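Progress report to the Plasard fund, Oct 12, 2022
Prepared by Pacita Manalo, Junik bench group

We have a working rulebook! When we wrote to you in March the sorting rules were a page of notes that Igor and I kept changing. They now fit on two sheets, and we have 544 logged runs made under them.

The mouse sorting task gave us the most to argue over. Rule 4 says one color to a tray, and any mouse in the wrong tray gets written up before the next run starts.
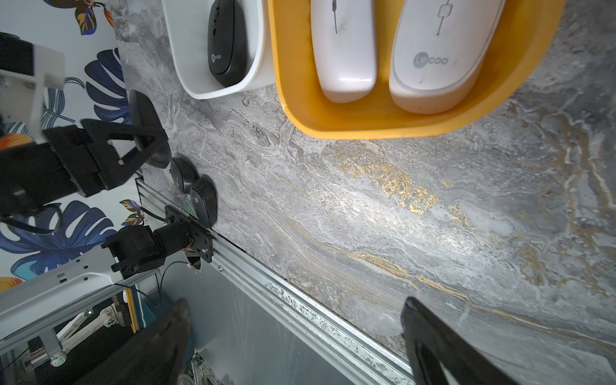

Mouse sorting at the two-arm cell, with the white and yellow trays at the back.

Rule 7 is the one I'm most excited about. It covers shared space: only one arm may be over a tray at a time, and the other holds its position until the first has lifted clear. Rohani wrote the wording and it is so much easier to follow than my draft (mine had three exceptions in it).
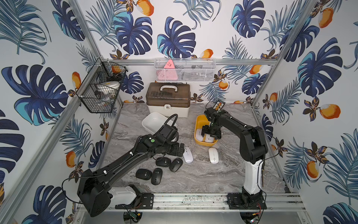

We also settled how a run gets stopped. Anyone in the room can call it, the operator doesn't argue, and the log gets a line saying why. Danilo went back through the older logs and found 18 stops with no reason given, so that line is now required.

Still open: cable checks. Lilibeth wants one every 20 runs and Igor would be happy with every 50. We'll try hers first and send you the numbers with the next report, along with the final text of Rule 9.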